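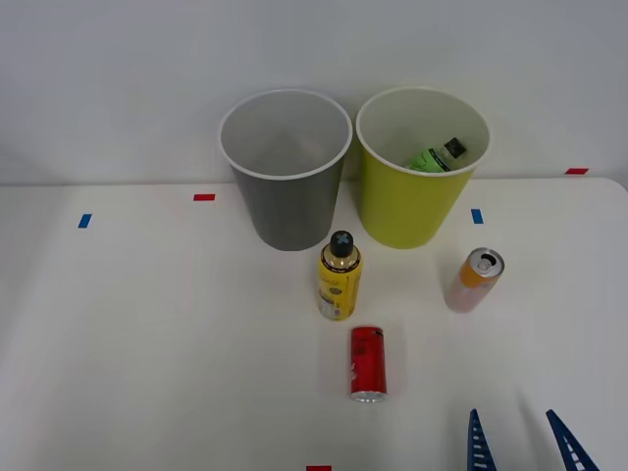
Two round bins at the back of a white tabletop.

Call for participants: music video for Trikovness

Trikovness are shooting a video for "Spare Keys," the second single from their next album, and we need people to be in it. The shoot takes place in November at the Ķēniņš studio building. The label is Kuvico and the director is Rūta Hunt, who also made the band's last two videos.

You do not need acting experience. You do need to be able to keep time, because most of the video is one long take with a lot of people moving through it on the beat.

What the video is

The song runs a little over four minutes. The band plays in one room while a party goes on in the rooms next to it, and the party gets slower as the song gets faster. Rūta wants people of all ages, dressed the way they would dress for a friend's birthday. There is no dialogue. Some people will be asked to sing along with the last chorus, and the singing will be recorded.

Who we are looking for

Party guests, 75 people. Adults 18 and over, any background. You will be on your feet for much of the day.

Dancers, 4 people. Two pairs who can do a slow partner dance without looking at their feet. Training is useful but not required. You must be free for the rehearsal as well as the shoot. Apply as a pair if you can — we will match single applicants if we have to.

One older man or woman, 65 or over, to play the host. This is the only role with close-ups. The host sits for most of the video and walks across the room once, near the end.

Horn players. The band's trumpet and trombone parts will be played on screen by people who can really play them. The parts are short and we will send sheet music. Bring your own instrument.

Schedule

Rehearsal for dancers, horn players and the host is one evening, 6 p.m. to 9 p.m., at the studio.

The shoot is one day. Call time for dancers, horns and host is 8 a.m. Party guests are called at 10 a.m. We plan to finish by 7 p.m. and we can't let guests leave early, as people have to stay in the same places from take to take. Exact dates are sent to everyone who is selected.

Pay

Dancers and horn players receive $300 for the rehearsal and the shoot together. The host receives $500. Party guests receive $75 for the day. Payment is by bank transfer within two weeks, made by Gosteck, the production company. Lunch and an early dinner are provided. Travel is not covered, but there is free parking behind the building and a bus stop across the street.

Clothes

Bring two outfits. No large logos, no band shirts, no bright white. Soft-soled shoes if you have them, since the floor is old and the microphones will pick up heels. There is a rack and a changing area, but no lockers, so leave valuables at home.

Good to know

The song will be played loudly and many times. We will hand out earplugs. A light haze will be used in the main room, so please don't apply if smoke or haze bothers your lungs. The main floor is step-free and has an accessible restroom. The upstairs rooms are stairs only. Tell us what you need and we will place you on the main floor.

Phones have to be switched off on set. The song will not be out yet, and everyone signs a release form and a short agreement not to post audio or pictures before the video does.

How to apply

Use the form on the Gosteck site and choose "Trikovness video." We need your name, age, a phone number, which role you want, and two recent photos — one of your face and one full length. Phone pictures are fine. Dancers should add a clip of up to a minute. Horn players should add a clip of any tune, played from start to finish with no edits.

Inese Adomaitis is casting the guests and the host. Birdie Begay is casting dancers and will run the rehearsal. Questions about the horn parts go to Detlef Lenz, who wrote them.

We will answer everyone, including people we can't use this time. If you have not heard from us a week after applying, check your spam folder and then write to Inese through the same form.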